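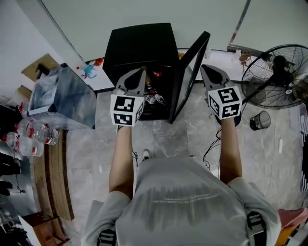 Opening, 3 min. Thank Girton for the room. Raquel Seixas takes questions at the end, so hold them.

Our rulebook at Hirnano started as one page taped to a door. We had 621 recordings by January and had to throw out a lot of them. Most failed for dull reasons: a marker turned away from the cameras, a cable under a foot, a strap let out halfway through a session.

Rules we kept:
Marker cubes get wiped and checked before each session. A scratched face means a new cube.
Straps are set once and left alone until the break.
Break after 30 minutes. The operator doesn't get to skip it.
Cords are moved off the walking path before anyone picks up a gripper.
Glass is allowed, but only if the task sheet lists it.

Pause. Ask who has a written rule on glass. At Ross, few hands went up. 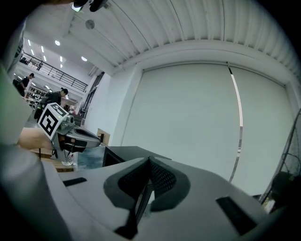 Two grippers in a shared space is where people argue. Our rule is that one person calls the start and the stop, out loud, and anyone nearby can call a stop too. No reason needed at the time. Write it in the log afterward.

Oluretti asked us for a tidiness rule. We said no. Homes are cluttered, and a cleared room gives you data for cleared rooms. Walking paths are the exception.

Next slide: the log sheet. Read the first row only. The total is now 2,325 recordings, all under version 3 of the rules.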